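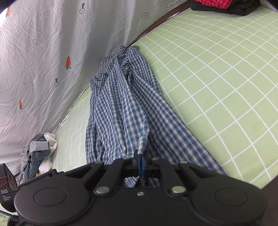
*A checked shirt held in the jaws of a hand-held gripper. Laundry workers at Kundbridge now use tools like it for part of the week.*

Staff at the Kundbridge laundry run by Resgate have begun spending part of their working week handling clothes with a gripper in place of their hands, as the company prepares to bring in folding machines next year.

The work is being done with Henura, a firm that builds automated folding equipment. Workers pick up shirts, trousers and bed linen with the hand-held tool, turn them the right way out, lay them flat and fold them. The movements are recorded and used to train the machines.

Resgate said its team had recorded 1,743 folds by the end of October and 1,821 by the first week of November. The target for the first stage is 2,000. A fold is only counted if the garment ends up square enough to go on the shelf, and the rest are kept separately.

Five members of the folding team are taking part. They do two hours of recording in the morning, then go back to the ordinary line after the tea break. The company said nobody had been moved on to the work without agreeing to it, and that the hourly rate is the same as for sorting and pressing, with a small addition for the recorded hours.

Shirts have proved the slowest item. Workers told a staff meeting that a shirt which comes out of the bag in a twist can take several goes, as the collar has to be found before anything else can be done. With bare hands most of them do it by feel. Using the gripper they have to look for it, and they said the first fortnight was tiring on the wrist and forearm. Sessions were cut from three hours to two as a result, and each worker now changes hands halfway through.

Towels and pillowcases are much quicker, and recording on those finished in September.

The laundry takes in work from care homes, two small hotels and private households on the Requena estate. Household bags are the main reason for the change, according to Resgate. Hotel sheets already go through a flatwork ironer and need little handling, but a household bag can hold anything from a child's vest to a winter coat, and folding these by hand takes up more staff time than any other job in the building.

What happens to that staff time is the question most often raised on the shop floor. Resgate has said in writing that there will be no redundancies before the end of the first full year of machine folding. It expects to need fewer people at the folding tables and more on checking, mending and packing, where orders have been going out late. Posts left empty by retirement on the folding side will not be filled.

Some of the longer-serving staff are not satisfied with that. At the same meeting they asked for the promise to run for two years, and for mending to be put on a higher grade, as it needs more skill than folding. The company said it would reply on grading before Christmas. It has not agreed to the longer period.

There has been less argument about the machines themselves. Folding is done standing up, and sore backs and shoulders are the most common complaint in the laundry's accident book. Several workers said they would be glad to do less of it. Others said they liked the folding tables because it is the one part of the building quiet enough to talk in, and asked where the new equipment would stand. The plan at present is to put it by the loading door, away from the tables.

Staff will be trained to run the machines and clear jams, and Henura will have an engineer on site for the first month. Early shift training will start at 7am – an hour before the presses are switched on – and will be paid as overtime.

Household customers will see no change in prices or collection days. Bags for Monday collection should still be left out on Sunday evening.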